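27 January 2018

The supper club is on again for April, and I have started on the menu, which means I have started arguing with myself about rice.

Last year we had one long table at the Bowen and up to 80 people through the door across the night. Tickets sold slowly until the final week and then all at once. This year Issa Qaisi is cooking the main course, a lamb dish he used to make at Dunus before it closed, and I am doing the starters and the drinks.

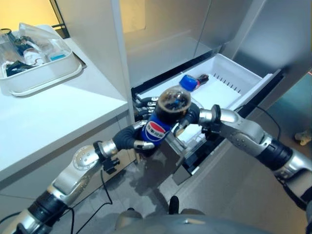 Pepsi, over the freezer drawer.

Drinks are where we lost money. I bought wine for a crowd that mostly wanted soda and tea, and I took home four cases. So it will be a short list — soda, mint tea, one red, one white.

The room costs 600 for the evening, kitchen included. I looked at Skasow too, which is cheaper, but the stove has only two burners that work and Issa needs all the heat he can get. He also wants the kitchen from noon. I have asked for that in writing.
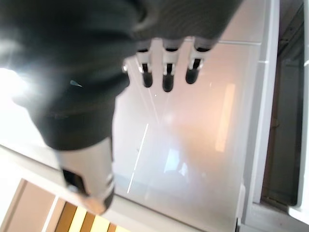

Page 8

Starters will be cold so they can be plated early. I'm thinking of a beet salad, white beans with dill, and flatbread from Mudska if they will take an order that size. They turned me down once before, but the new manager sounded more open to it on the phone.
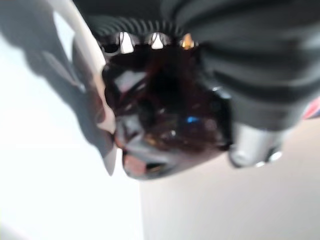 I still want a vegetarian main that isn't an afterthought. Last time it was stuffed peppers and they came out dry. Issa suggested eggplant with the same spices as the lamb, baked in the same kind of pan, and I made it at home twice. The second one was good. Less oil, more lemon.

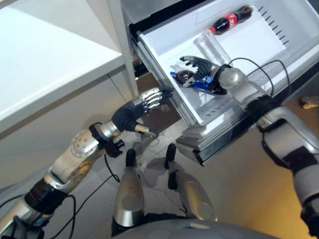 Dessert is open. If you came last year and have an opinion about the rice pudding, leave a comment. Tickets go up once the Bowen confirms the kitchen hours.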